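13th July

Second day of the sourdough flour comparison, and I am writing this up at the bench while the Erow loaves finish, so forgive the crumbs if you are reading the paper copy. Sayaka Furukawa asked me to put down more of the reasoning this time and fewer arrows in the margin, which is fair enough, as I couldn't follow my own arrows from the last batch either.

Starter was fed last night with the plain Hamen white and left on the shelf by the window. It had doubled and a bit by the time I came in, with a nice sharp apple smell. I used 200 g of it for each dough and kept the water at the same weight throughout, even though the Sotley wholegrain was clearly begging for more. I nearly gave in! The dough was so stiff that I had to wet my hands three times to get it to come together, but if I change the water now we learn nothing about the flour.
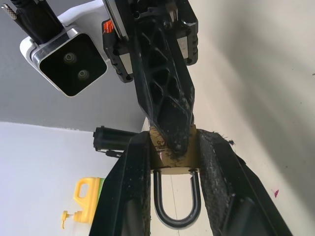 Sotley rose slowly, as it did before, and tore a little on top when I shaped it. Erow was the opposite, very soft and slack and spreading out across the board like it had somewhere to be. I gave it one extra fold, which I know is a departure from the sheet (sorry, Sayaka), and I've marked it with a star so that we can leave that loaf out of the comparison if you think we should. My feeling is that it would have baked flat without it.

The Yüksel flour is the one I'm fondest of so far. It took the salt well, held its shape in the basket, and the poke test sprang back slowly at 159 minutes, when I had expected to wait a good deal longer. Crust is a deep brown with small blisters. I cut the heel off while it was still too warm, knowing perfectly well I shouldn't, and the crumb was a bit gummy near the bottom, so please don't score it on my slice. The rest is wrapped in the blue cloth for tasting.

To do: repeat Sotley with more water as a separate run, check the oven thermometer against the spare one, and order more Hamen before August, when the mill shuts for its break. Starter fed again and back on the shelf.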